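Hair dryers, tan towels and the great small-towel problem

I have been meaning to write about towels for ages, which I realise is the sort of sentence that makes people close the tab. But several of you asked after my last post about the airing cupboard, and So-ying Fung left such a long comment about face cloths that I felt I owed her a proper reply. So put the kettle on, because I have opinions.

It started with the tan one. You know the colour, sort of toast-ish, like the crust on a slice of Hovis, and it goes with absolutely nothing I own. I've grown very fond of it.
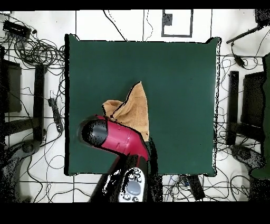
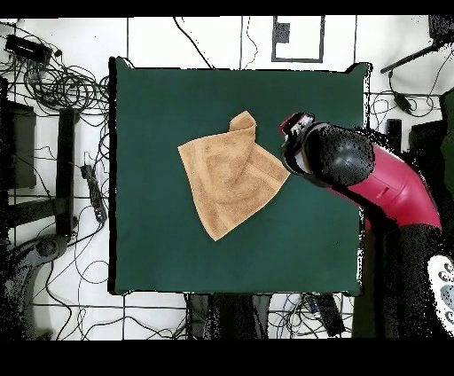 The tan towel on the green, twice over, and looking rumpled both times.

I do like that colour against dark green, I have to say. It makes me want to repaint the bathroom, and I only finished painting the bathroom in April.

Anyway, towels. My trouble has always been the little ones. Bath towels more or less look after themselves, you fold them in half and half again and they sit on the shelf being sensible. Small towels slither about. They get pushed to the back, they end up inside pillowcases, and one of mine spent a whole winter in the sleeve of a dressing gown (I found it when I went to pack for Tudgate and couldn't get my arm in).

For years I rolled them, because my friend Hoi-yan Siu rolls hers and her bathroom looks like a spa. Mine looked like a bakery that had given up. The rolls came undone every time somebody pulled one out from the bottom, and somebody always pulls one out from the bottom. So now I fold them flat in thirds, then in half, and stand them up in a shallow drawer with the folded edge on top. It takes no longer than rolling and I can see every single one.

The trick, if it is a trick, is to do it on a surface that grips a bit. On a shiny table the towel skates away from you. On a mat or an old bit of cloth it stays where you put it, and you can pull the corners out square before the first fold. I use a thick table protector that used to belong to my aunt Snædís Kirkegaard, who ironed everything on it, tea towels included, and would be appalled to know what I do with mine. I smooth from the middle outwards with the flat of my hand, and if there's a woven band I line it up with the edge of the fold. Is that fussy? Probably! But it's the only bit that looks nice afterwards, so I'm keeping it.

Now, hair dryers. The red one up there with the black nozzle made me horribly envious, as mine is beige and older than my marriage. I'd love something glossy and loud. But where on earth do you all keep them? Mine has lived on the bed, on the landing, on a hook that fell off the wall, and for one bad month in the bread bin. Wai-kit Wu wrote in to say he keeps his in a tall vase in the bedroom, nozzle down, which sounds mad and which I immediately tried. It works very well until the cat gets interested.

What I do at the moment is lay a small towel in the drawer and put the dryer on top of it, and the towel stops the whole thing clattering about when you shut the drawer. I let it cool down properly first, obviously. The flex gets folded back and forth in loose loops and held with a hair bobble. Please don't wind it tight around the handle — I did that with my last one for years and the flex went all kinked where it meets the body, and that was the end of that.

The washing side of things I'll keep short. Forty degrees, no softener (it leaves them slippery and they stop drying anything), and a really good shake before they go on the line. The shake does more than any amount of tumble drying. I do it out of the back door with a great crack, and next door's dog goes inside.

I had a little go at counting up the other evening and found I own far too many small towels for a house with two people in it. Tzu-hsuan Ng has said she'll take a few for the swimming bag, and the really threadbare ones are going under the sink for spills. The tan one stays, though.

Next time it's the cupboard under the stairs, if I can get the door open. And if anybody knows where to find a nice deep green bath mat that doesn't shed all over the floor, do tell me in the comments, I've been looking for weeks.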